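Spent part of the afternoon sorting dice for our little games club at Ledance. I didn't think I had this many opinions about dice, but here we are!

The butcher-block table is my favorite spot for it. Pale wood, long stripes of grain, and an orange die really pops against it.

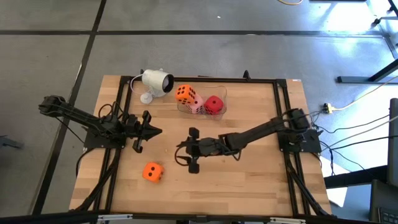 Do foam dice roll fair enough for a real game?
They're fine for kids' games and party games. For anything serious I'd grab the hard plastic ones.

I'm a stacker, I admit it. Foam ones are so good for towers (the soft corners are forgiving), and I always end up building one when I should be putting things away.

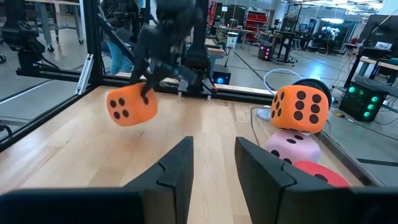
Orange on pink on red, with the six showing up top 🎲

Okay, on to storage. I want the big foam ones in a clear container so I can see the colors from across the room. The small ones get loose all over the table every single time, and I love the see-through yellow and lime green too much to hide them in a bag.

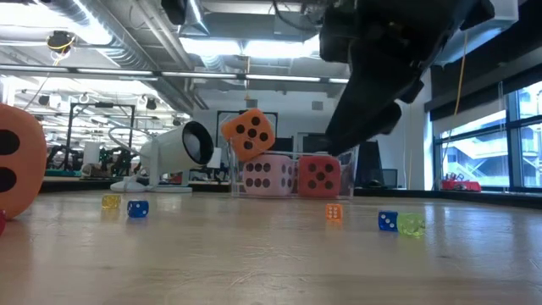 How do you clean foam dice?
A damp cloth with a drop of dish soap, then let them air dry overnight. I keep mine out of the washing machine.

Next up is the card shelf. I paid 6 bucks for a pack of dividers from Mesteck back in May and still haven't opened it. Send snacks!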